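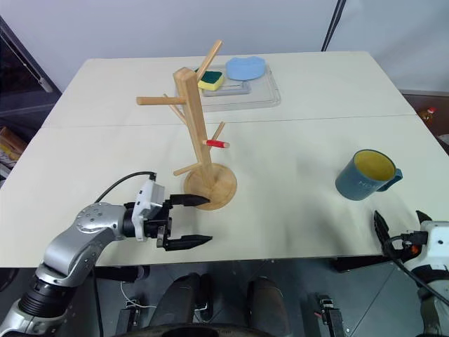

Support à tasses en bois clair, sans tasses.

Temps de lecture : 2 min

Donc la galerie Brornell annonce sa nouvelle expo collective pour le mercredi 24 septembre. Thème : « la matière retrouvée ». J'ai lu le communiqué deux fois et je ne sais toujours pas qui l'a retrouvée, ni où.

Au programme, dix artistes passés par la résidence Pliritum. Les noms figurent en tout petit au dos du carton. Celui du mécène, Gemcombe, est devant, en gras. Ça donne une idée de la hiérarchie.

Parlons de la résidence. Deux semaines par artiste. DEUX. Le temps de trouver l'interrupteur de l'atelier et de comprendre le tri des clés. On appelait ça un stage, dans ma jeunesse.

J'avais vu la sortie d'atelier de juillet. Il y avait de bonnes choses, je ne suis pas de mauvaise foi. Les gravures de Jacinto Cárdenas, par exemple – des petits formats très noirs, tirés sur du papier d'emballage. Je serais bien resté devant plus longtemps si un discours n'avait pas commencé juste à côté.

Le reste, bof. Beaucoup de textes au mur pour peu de travail au sol. Quand le cartel est plus long que le temps passé à regarder la pièce, je me méfie.

Le dossier de presse parle de 274 candidatures. Très bien. Qui a lu les dossiers ? Le jury n'est nommé nulle part. J'ai écrit pour demander, on m'a renvoyé le dossier de presse.

Et la bourse : 1 000 euros, transport des œuvres à la charge de l'artiste. Cárdenas doit faire venir ses plaques de Trujillo. Je vous laisse faire la soustraction.

On me répond déjà « c'est mieux que rien ». Peut-être. On disait pareil de l'ancienne biennale, et on sait comment elle a fini : en parking, avec une plaque.

Bon, j'irai quand même. Pour les gravures, et pour voir si cette fois on a prévu un éclairage correct dans la salle du fond. En juillet il fallait sortir son téléphone.

Si quelqu'un connaît la composition du jury, mes messages sont ouverts.

14 commentaires · 31 partages

Contact – Mentions légales – © Tous droits réservés – Haut de page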